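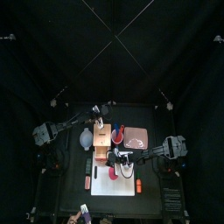 Cutting board

A cutting board is a flat slab you put under food so the knife doesn't wreck your counter. I'd call it the hardest-working thing in any kitchen, and I've owned 7! Wood is kind to blades but wants oiling (I do mine every January). Plastic — usually white, and cheap — is easier to scrub, though it scars. Glass boards exist too, and I can't stand the noise.

See also: Chopping block, Utensil holder, Mixing bowl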